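Wrist camera on home-built gripper, picture mostly filled by whatever is being picked up
Posted in: Arms and grippers
6 replies, 1,103 views

Okstead
I'm building a hand-held gripper in our shared workshop so I can record grasps first and put the same head on an arm in April. The body is printed, with a Pretedance servo and a fisheye camera on a short bracket behind the fingers. It all works on the bench. The trouble is that with anything bulky between the fingers I can hardly see past it, and the tracking loses its place. I get 83 good runs out of a batch and then a whole string where the position jumps. Exposure is on auto. Do I need a different lens, or is it the bracket?

Govard
Bracket. Move it back and up.

Hollenstein
Posted 1/20/25
I had the same thing on mine and it was partly the bracket and partly the light. Raising the camera helps, but a large soft object will still take up most of the middle, so the tracker has to live off what is left round the outside. Check three things before you buy a lens.

First, set the exposure by hand. With a dark object close up, auto opens right up and the ceiling lights turn into blobs. Second, mask out the black ring and the fingers, so no points get picked there. Third, look at which points are being used - if they are nearly all lamps, they look too much alike and the tracker will swap one for another. I stuck some printed markers on the walls at different heights and the jumps mostly went.

My log for the last batch was 3,534 stills. It's worth flicking through your own at speed, as the bad stretches are easy to spot. One from mine, with something big and green-grey in the middle and a line of lights curving down the left: 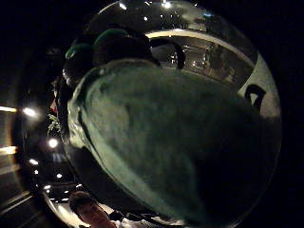
Okstead again, thanks both. I've locked the exposure and the halos are smaller, but I can't put markers up because the walls are shared. Would a board on a stand do, or does it have to be fixed? The new bracket is printing now - I've gone 6 mm higher to start with.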